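Unit 5: Household energy use, the basics

Reading before next class: Zimer handout, first half only. Skip the appendix.

Power vs energy. Everybody mixes these up on the midterm. Power = rate, in watts. Energy = power x time, in watt-hours or kilowatt-hours. The bill is in kWh. 1,000 Wh = 1 kWh.

Worked one: space heater, 2,000 W, runs 5 hours. 2,000 x 5 = 10,000 Wh = 10 kWh. Write the units on every line please, I take points off.

Things that cycle are harder. Compressor kicks on, shuts off, kicks on again. Nameplate watts x 24 gives you an answer way too high. Need the duty cycle (fraction of time its running) or a plug meter. 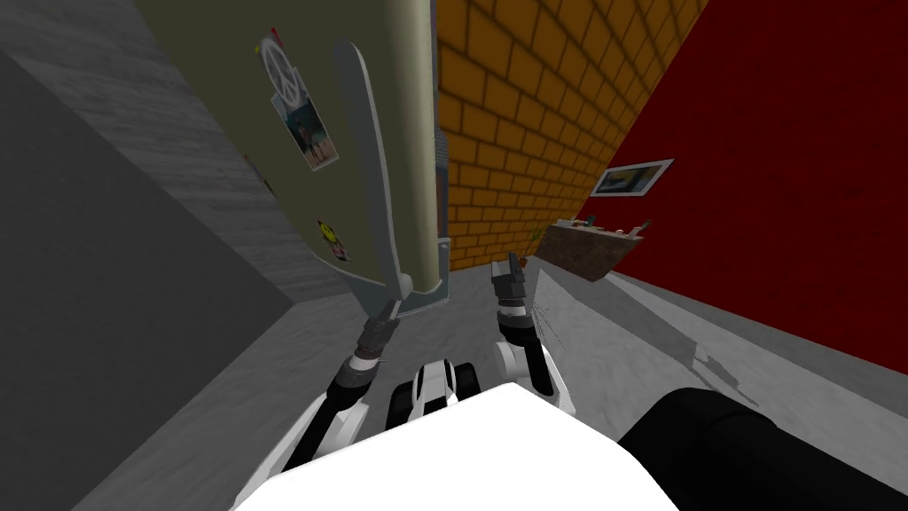 Duty cycle goes up with: warm room, door opened a lot, bad seals, dirty coils. Goes down with a cooler room. Know at least two of these.

Base load = whatever the house draws at 3 in the morning when everyone's asleep. Clocks, router, standby stuff, anything that cools. Small watts, but all those hours add up.

Skirnau data set. Sample home used 1,746 kWh over the summer. Split it into base load and everything else, use the June sheet to get the overnight number. Dont use the afternoon readings, the AC swamps everything.
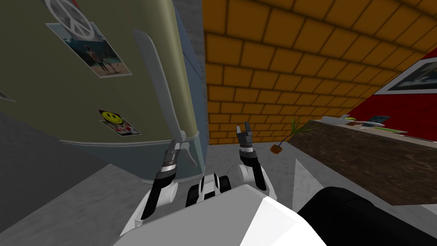
Peak load is the other end. Early evening, ovens, AC, dryers all at once. Utility has to build for the peak even if it only lasts a short time. Kettle example from lecture: 3,000 W but only on for a few minutes, so big power, small enregy. 3,000 W x 0.1 h = 300 Wh.

Wurketcombe case: time-of-use pricing, we'll finish it next time. Bring the rate table.

Problem set: 1 thru 5, show work. Number 4 needs the duty cycle formula:
average power = running power x fraction of time on

Due at start of class.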